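11 August 2023. Notes on the drinks fridge in the Mullgate lounge, for anyone who has inherited a glass-door unit and a thermostat dial with no numbers on it.

---

The fridge is a Cloltmont, tall, single glass door, fan-assisted. It stands in the same room as the armchair and the side table, so it has to be quiet as well as cold. Those two requirements pull against each other more than the manual admits.

---

Room temperature is held at 21 °C. Target inside is 5 °C, measured in a glass of water on the middle shelf. Air readings jump every time the door opens and tell you very little about the drinks.

---

Metered consumption over the first year was 497 kWh. That is high for a cabinet this size. Svatopluk Beneš suspected the door gasket. Kylie Mudgway suspected the rear clearance. Both were right, in unequal shares.

---

Gasket first. Close the door on a strip of paper and pull. There should be drag all the way around. Ours had none along the bottom hinge side. Warm water on a cloth, then a hair dryer on low, brought the corner back into shape. No new part needed.

---

Clearance second. The unit had been pushed against the wall to gain floor space. It now sits 10 cm out. The compressor cycles are shorter and the side panels no longer feel warm after lunch.

---
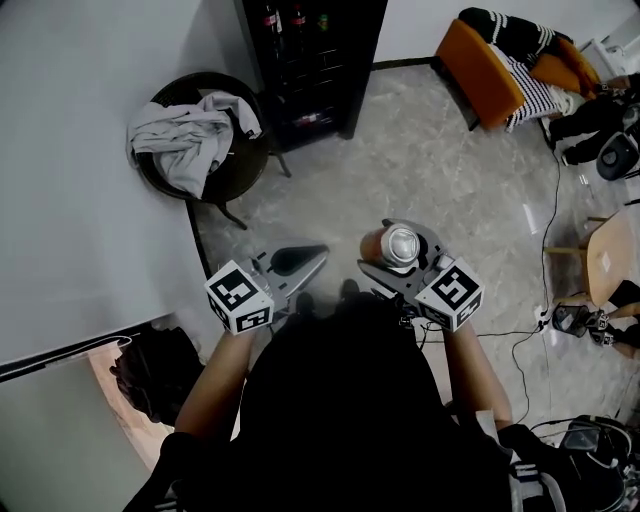
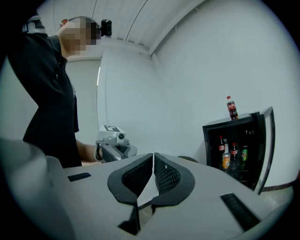

---

Shelf loading matters more than the dial on this model. The fan outlet is at the top rear, and a packed top shelf turns it into a wall: the top goes very cold and everything under it drifts up. I keep the top shelf light and let the lower ones carry the stock. The three bottles visible on the top shelf in the first photo are a sensible load for it. Leave a finger's width between bottles and the back panel.

---

Cans cool faster than glass bottles of the same volume. Thin wall, good conductor. If you are restocking shortly before people arrive, put the cans in last and the glass in first. Standing upright is fine. Laying them down gains nothing except a noise when the door opens.

---

On the glass door: it leaks heat, and there is no way around that short of a curtain. What it saves is browsing time. With a solid door people open it to find out what is there. With glass they can decide from the armchair.

---

Labels forward, same drink front to back in each row. Igor Paulík objected to this as fussy, then timed himself finding a ginger beer in the old arrangement and withdrew the objection.

---

The side table next to the fridge is the landing spot for anything going in or out. It had a lamp on it until August. Now it usually has a cloth on it, for wiping bottles that come back up from the cellar. Cellar dust plus condensation makes a paste that sticks to the shelf wires.

---

Power: the fridge has its own wall outlet. It does not go on a power strip with chargers, however tempting the strip looks. A strip gets switched off at night sooner or later, and the first sign is lukewarm milk.

---

Condenser coil gets vacuumed with the brush attachment, plug out. Dušan Brabec asked how often. Twice a year without pets, four times with. The Procházka household has two dogs and should probably do it more than that.

---

Still open: a faint tick from the fan when the door has been shut for a while – could be ice on the shroud, could be a blade touching the guard. I will defrost it fully before taking anything apart, and post the meter readings once I have a full month with the new clearance.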